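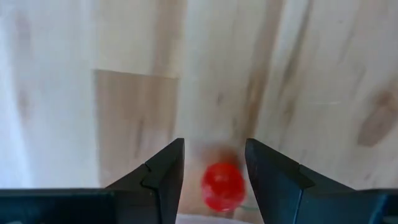 Small and red on the pale top. Grain running up the table, very soft creams and tans.

The long table, Trelgate
Pictures and notes: Areti Lambrakis

Quick page this one, sorry, uploading between other jobs. People kept asking to see the new top in the kitchen at Trelgate so it gets its own gallery. Tomatoes and the fruit bowl as well, as they live on it more or less all day now.

The top came from Lambrechts in May. Delivered at 8 in the morning, blocking the side door until lunch. £1025 with delivery and the cutting. More than I wanted to pay, less than the other quote. Old one was white laminate, blown at the corner by the sink and stained yellow where the curry paste went over. Not missed.

Oiled with Cuvaso, the clear one. First coat far too thick and it went tacky, so off with a rag and start again. Thin coats after that, and leave it 30 minutes before wiping back. The tin says longer. I got impatient and it was fine.

Things I've been asked:

Does it mark. Yes. Tomato juice is all right if you wipe it, beetroot isn't, and black tea leaves a ring by morning. Lemon and salt shifts most of it. Sand lightly, oil the patch, carry on.

Is it one colour. No and I'm glad. We were sent a sample block about the size of a bar of soap and it was plain as anything, so I expected the whole top to be like that. Then it turned up with knots and honey bits all over. Simasia (who shares the kitchen with me, mornings mostly) wanted to send it back for about an hour. She's come round. Now she puts her chopping board down so it doesn't cover her favourite knot.

Is it too light for a working kitchen. Depends how you work. Crumbs hide on it, seeds don't. You spot a split tomato straight away, and on the old white top they just looked like more white top with a stain on. Anything red shows up a treat.

The sun comes across in the morning and you get a shine on the oiled parts. By teatime the whole thing goes flat and quite grey, so if you're coming to look at it come early. 9 is good.

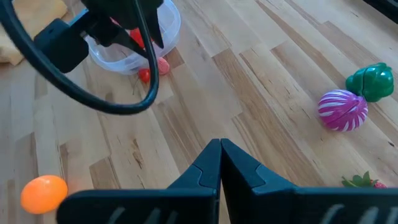
Strips on the diagonal, cream ones next to the honey ones, knots and all. Brightest towards the top right. Clear bowl at the back with something red in it, tomato on the wood in front and something pinkish and round next to it.

The bowl is just plastic. I had a lovely heavy glass one and Simasia's elbow saw to that. Plastic is lighter to carry to the sink and you can see what's at the bottom before it goes soft, so no plans to replace it. It does scratch, so no scourers please, theres a cloth on the hook.

Tomatoes out of the fridge, always. They get rinsed, tipped on a tea towel, then bowl. Small ones roll. The floor dips towards the window and the table dips with it, and I've put a folded beer mat under the far leg which helps a bit but not enough. If you find one under the dresser it's probably ours.

Don't put peaches under tomatoes. Put them on top or leave them on the table next to the bowl. Bruised a whole bag learning that.

Care, for anybody using the kitchen when I'm out:

Damp cloth, not soaking. Dry it after.
No hot pans straight on the wood, trivets are in the second drawer with the string.
Don't drag the bowl, lift it.
Spray bleach stays in the bathroom. It stripped a patch by the toaster and I had to redo the whole end.
If it looks dry and chalky it wants oil. Tin is on the shelf over the meter, lid needs a spoon handle to get it off. Rags go outside flat to dry, never in the bin screwed up.

Still to do: the edge nearest the door, which I sanded and then forgot about. It feels like cardboard. Also the join along the back wall where the water gets in, needs sealent and a dry week. And the stools, which are the wrong height now because the new top is thicker than the old one. Knees everywhere. Simasia says cut the table legs down, I say cut the stool legs, so we're both sitting sideways until somebody finds the saw.

More of the room when the shelves are up. Old kitchen pictures are still in the first Trelgate gallery if you want to see the laminate, curry stain and all.

A.L.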